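3.2 Small-item storage and the problem of the shared surface

Much of the advice given to people who live in one or two rooms rests on a simple claim: if every object has a fixed home, the surface will stay clear. We are not convinced. The claim is repeated in leaflets, in the printed guide that comes with the Meltis drawer range, and in most of the newspaper columns we read for Section 2, and in none of these did we find a test of it. The 158 households in the Brarnthorpe survey had, on the whole, plenty of homes for their things. Their tables were still covered.

Part of the trouble lies in how the question has been asked. Earlier work sorted objects by room of origin, so that a pan belonged to the kitchen and a toy to the bedroom, and then measured how far each had strayed. This makes sense in a house with a door between the two. It makes little sense where a single table is used for cooking, eating and play, and where a pan next to a child's cup is an ordinary sight. The Mbwambo checklist, which is still the most widely used, would score such a table as disordered before anyone had looked at how it was used. We kept the checklist for comparison but gave it little weight.

For the tabletop part of the study we worked with a small set of mixed items on one dark surface. The set was chosen to be awkward. It had to include food, something to drink from, something with a closed front, and at least one piece too wide to go inside anything else. Figure 4 shows items from this set. The red pan, or dish, is the wide piece, and it caused more disagreement among our coders than all the rest together. Two coders wanted to class it as cookware and a third as a toy, and the checklist gives no way to settle the matter. We ended by coding it on size alone.

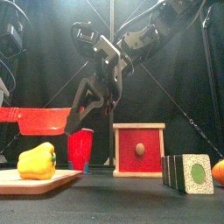
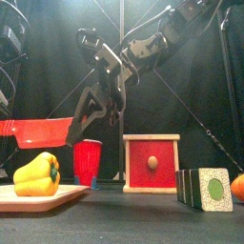
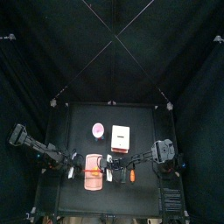 Figure 4. The shared surface. First and second: the red pan or dish above the yellow pepper and the red cup, with the small red-fronted wooden box to the right of the cup. Third: the whole tabletop, with the objects grouped near the lower center.

The yellow pepper raises a different point. It lies on its side on a flat piece with a pale surface, which our coders called a board in some sessions and a tray in others. The choice of word matters more than it might seem. Coders who wrote "board" treated the pepper as work in progress and left it alone. Coders who wrote "tray" treated it as something stored, and marked it as correctly put away. The same arrangement therefore counted for the tidiness score in one set of notes and was ignored in the other. We suspect that a good deal of the published difference between households comes from slips of this kind, and we would like to see the older data coded again before more is built on it.

The box has been given too much credit too. Small wooden boxes of this general type are sold as the answer to loose items, and the Brilura trial reported a large gain after they were handed out. But that trial measured clear space an hour after the handout, and it counted the box itself as clear space. We can see no good reason for this. A box on a table takes up table. When we removed that allowance from the Brilura figures, the gain shrank to a level we would not want to defend.

Grouping is the one measure where our doubts are weaker. Items kept close together were rated as tidier than the same items spread out, even when the amount of bare surface was equal. The effect held across around 600 ratings and did not depend on whether the rater cooked at home. It may be no more than a matter of looks – raters were never asked to use the table, only to judge it – and a cluster that looks neat may be a nuisance to the person who has to reach past a cup to get at a pepper. A rating study cannot tell us which.

We therefore report grouping and clear space as separate scores in Section 4, and we do not add them together. Readers who want a single tidiness number can work one out from the tables, but we would advise against it.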